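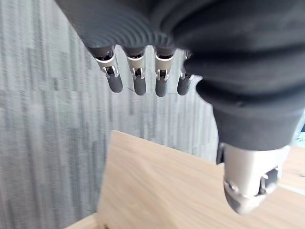 The robot hand over the tabletop.

The fault at Sengar showed up in August. A two-armed robot putting folders into a cabinet kept closing its thumb late, and the folder slid.

"It didn't drop every one," says the engineer who runs the trials. "That made it hard to find." 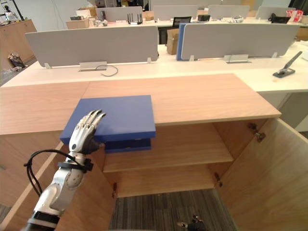 Fingers against a blue box on the cabinet top.

The log held 2967 grasps. In 13 of them the thumb lagged – always on the same arm. The team first blamed the Plotari control software and lost 5 days on it.
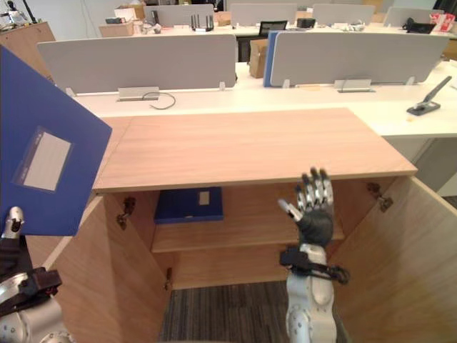
"Then we looked at the cable," she says. "It was catching at the wrist when the forearm turned, and the thumb signal cut out." The arm had no stop rule for a lost signal, so it went on moving. "That bothered me more than the folders did."

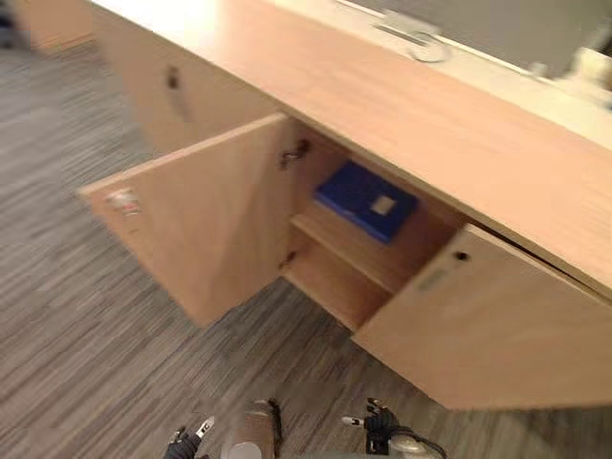

What changed

The cable was rerouted, and a lost signal now halts both arms. "We've run 976 grasps since," she says. "No late thumb so far."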